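How to Fold Dish Towels So They Stay Folded

I own more dish towels than any reasonable kitchen needs, and for years they lived in a drawer that wouldn't close. The method I use now came from Kirstin McIver, who ran the linen room at a guesthouse in Clullthorpe and had opinions about my drawer.

Start with a towel that's fully dry. A damp one will fold beautifully and smell like a pond by Saturday.

Spread a blanket over the table if the top is slick. Lay the towel on it with the short side facing you and smooth it from the middle out. Don't iron it. It's going to spend its life wiping up soup. 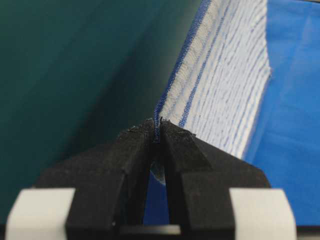
Stripes are your free ruler, so buy striped towels if you have any say in it. Pick up the towel by an edge, never by the middle, and bring one long side over to meet the other. On a white one with thin blue stripes, the stripes will wander a bit, so I line up by the solid blue band along the edge instead. If there's a little tuft of loose thread sticking up, snip it with scissors. Pulling it is how I turned a good towel into a rag in under a minute.

Now fold the long strip in thirds, bottom up and top down, and press the air out with your forearm. You should have a packet that stands on its own. If it slumps, you rushed the thirds.

File the packets upright in the drawer, folded edge up. Mine is 51 centimeters wide and finally shuts, although I did have to move the birthday candles.

Terry towels are too puffy for this. Roll those and lower your expectations.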